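Kilolus Help Community
Home > Household > Water and Plumbing

Water softener uses a full bag of salt every couple of weeks. Is that normal?

Posted by Iara Saavedra
Dec 23, 2021

We bought this house in May and it came with a Musovell softener in the utility room. The previous owners left the manual but nothing about how they had it set. I have been filling the tank with salt pellets and it goes through them much faster than my parents' softener does, and they have more people in the house.

What I know so far:

The valve head runs a regeneration at 2 in the morning. I hear it most nights. My parents' runs maybe once a week.

The display shows a hardness number of 30. I don't know if that is something a person typed in or something the machine measured. The town water report says our water is 12 grains per gallon.

There is a counter that shows gallons since the last reset. It said 1,086 when I wrote it down, but I don't know when it was last reset, so I am not sure it means anything.

The water feels fine. Soap lathers, no white marks on the glasses. So it is working, it just seems to be working too hard. I also hear a faint trickle in the drain line during the day, when nobody has a faucet open. I thought it was the sump at first but it is coming from the softener side. 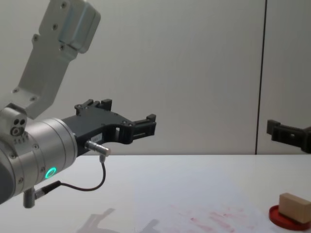

Vuvby wrote underneath that a trickle in the daytime should be looked at before any of the settings, and asked whether it stops when the softener is put in bypass. I tried that this morning. It does stop. With the bypass open again the trickle comes back within a minute or so.

I would like to fix this myself if it is a matter of settings or a cheap part. I am comfortable with a screwdriver and I have replaced a toilet fill valve, but I have never opened a softener. I would also like to know if it is doing any harm to leave it running over the holidays, or if I should keep it in bypass until it is sorted out.

One more thing. The salt level in the tank looks higher on one side than the other, and there is no water visible on top. My parents' tank has water near the bottom that you can see when the salt is low.

Tai

You have two separate problems and I would treat them separately.

First, the hardness number. On most home units that number is typed in by whoever set it up. The machine does not test the water. It takes the number, the size of the resin tank and the gallons used, and works out when to regenerate. If it is set to 30 and your water is 12, the unit thinks the resin is worn out long before it is. Change it to 12. If you are on town water you do not need to add anything for iron unless the water report lists it.

While you are in the menu, look for the mode. Some units can be set to regenerate by the calendar instead of by the meter. If yours says every 1 day or every 2 days, that explains the nightly cycle all by itself. Set it to metered, with a maximum of 14 days between cycles or whatever your manual suggests.

Second, the trickle. Water going to the drain when the unit is in service means something inside the valve is not sealing. Usually it is the seals and spacers around the piston. Sometimes the piston has stopped a little short of its home position, and running one manual regeneration brings it back. Try that first, it costs nothing. Start it at a time when you can listen at the end of the cycle. If the drain line is quiet an hour after it finishes, leave it alone and check again the next day.

If it still trickles, you need a seal kit. It is a job for an afternoon the first time. The general order is:

Put the softener in bypass.
Start a manual regeneration for a moment to let the pressure off, then unplug it.
Take off the cover and the drive motor or power head.
Pull the piston straight out. It will be stiff.
Take out the old seals and spacers with a hooked tool, keeping them in order as they come out.
Put in the new ones with silicone grease. Do not use petroleum jelly, it swells the rubber.
Put it back together, open the bypass slowly, and run a full cycle.
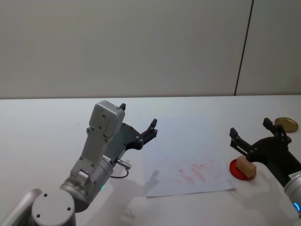 Lay the seals and spacers out in a row as you remove them, first one out at the left, and leave them there until the new stack is in. The end spacer is often different from the others and it is easy to mix up. If the new stack sits proud of the valve body, one of the seals has rolled over – take it out and start again, and do not try to push it flat with the piston.

About the holidays: keep it in bypass. A slow leak to drain can add up on the water bill, and a week or two of hard water will not hurt anything. Your water heater will be fine.

Kilolus user 901

Could also be a salt bridge. You said it is higher on one side and you can't see water. Poke it with a broom handle, gently, don't jab the bottom. If it breaks through into a hollow space that's your bridge. Scoop out the chunks and only fill it halfway from now on. Mine did it every winter until I quit overfilling it.

Wouldn't explain using too much salt though, usually with a bridge it stops using any. So I agree on changing the 30 to 12.

Vuvby

Agree with Tai on the order of things. I would add one step. Before you buy seals, get the model number off the valve and not off the tank. The tank sticker on ours was for a different unit, and I ordered the wrong kit because of it. The valve number was on the back, under the power cord.

Set the clock while you are in the menu too. If the power has been out it may be off by several hours.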